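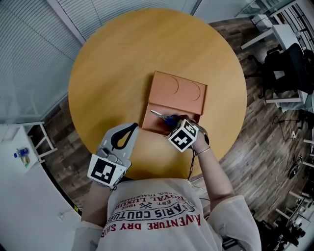

통권 127호 · 18쪽

## 잘한 시범만 모으면 로봇이 뭘 배우나요

저는 요즘 하루 종일 상자만 만집니다. 뚜껑 열고, 가위 넣고, 다시 꺼내고. 남들은 로봇을 가르친다고 하면 코드 짜는 모습을 떠올리던데, 제 일은 손목 아픈 쪽에 훨씬 가까워요(파스 값이 은근히 나갑니다).

우리 팀이 이번 과제에서 채워야 하는 시범은 2,000개예요. 4월까지 1,110개를 모았고, 그중 80개를 제가 버렸습니다. 버린 이유가 좀 민망한데, 손이 머뭇거렸다거나 가위를 한 번 고쳐 잡았다거나 하는 것들이었거든요. 깔끔한 것만 남기고 싶었어요. 그런데 Enier에서 온 솔로미야 후출랴크 씨가 제 삭제 목록을 보더니 그러더라고요. "고쳐 잡는 법은 그럼 누가 가르쳐요?"

할 말이 없었습니다!

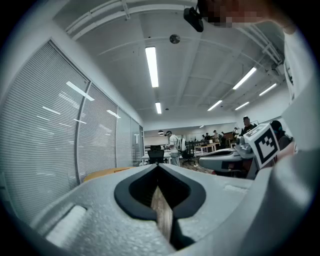

*그리퍼 쪽에서 본 수집 현장. 오른쪽에 마커를 단 다른 그리퍼가 있다.*

생각해 보면 사람도 가위를 늘 한 번에 집지는 않잖아요. 손잡이가 엉뚱한 쪽을 보고 있으면 손목을 틀고, 그래도 안 되면 놓았다가 다시 잡지요. 매끈한 시범만 본 모델은 조금만 어긋나도 갈 곳을 모릅니다. 예전에 트롤소프(Trollthorpe) 과제를 할 때 딱 그랬어요. 학습 곡선은 예쁜데 물건을 손가락 두 마디만 옮겨 놓으면 허공을 집었죠. 그때는 다들 모델 크기 탓을 했고, 저도 회의에서 열심히 고개를 끄덕였답니다.

물론 아무거나 다 넣자는 얘기는 아니에요. 코랄리 티포키 씨는 저와 생각이 꽤 다른데, 실수를 많이 넣으면 실수까지 따라 한다고 걱정합니다. 맞는 말이에요. 물건을 떨어뜨리고 그대로 끝난 기록은 저도 따로 빼 둡니다. 다만 떨어뜨릴 뻔하다가 살려 낸 기록은
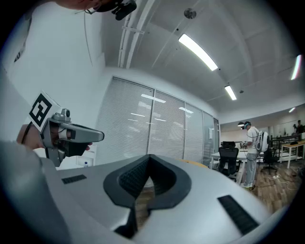

절대 못 버리겠어요. 그 짧은 순간에 들어 있는 정보가 아까워서요. 코랄리 씨와는 결국 꼬리표를 하나 더 달기로 했습니다. 이름은 그냥 '만회'예요. 더 멋진 이름을 찾다가 점심시간이 끝나 버렸거든요.

하나 더 욕심을 내자면, 시범하는 사람도 좀 섞였으면 좋겠습니다. 저는 오른손잡이에 성격이 급해서 상자에 손부터 넣고 봐요. 제 기록만 잔뜩 먹은 로봇은 저처럼 덤벙댈 텐데, 그건 우리 어머니도 반대하실 겁니다. 다음 달에는 왼손잡이 동료들한테 커피라도 사면서 부탁해 볼 생각이에요. 버렸던 80개도 처음부터 다시 보는 중이고요.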